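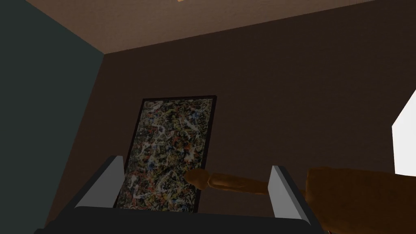 Tall painting on a brown wall, computer rendering.

Ilex 2 intercom server: release notes, 7/16/18

The Ilex 2 server now carries 525 ports on one host. Each port can be a belt pack, a desk panel or a phone line. Call setup between panels no longer passes through the directory service.

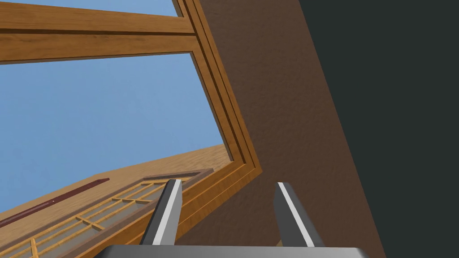

Wood-grain window frame, rendered view.

Sites linked by Wumura gateways should update the gateway first — older gateways drop the new keep-alive packet and log the port as lost. 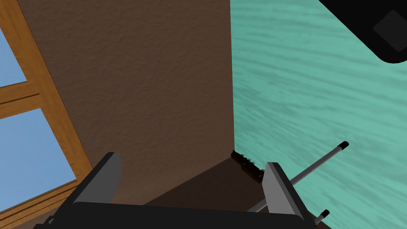

Echo control is set per port and is off by default. The December settings file loads without changes.

Comments (2)

Petrică Căpraru: Does the gateway need a restart after the update?

Begović: Ours did. Panels came back on their own.

Related items
Belta desk panels: key map changes
Setting gain on four-wire ports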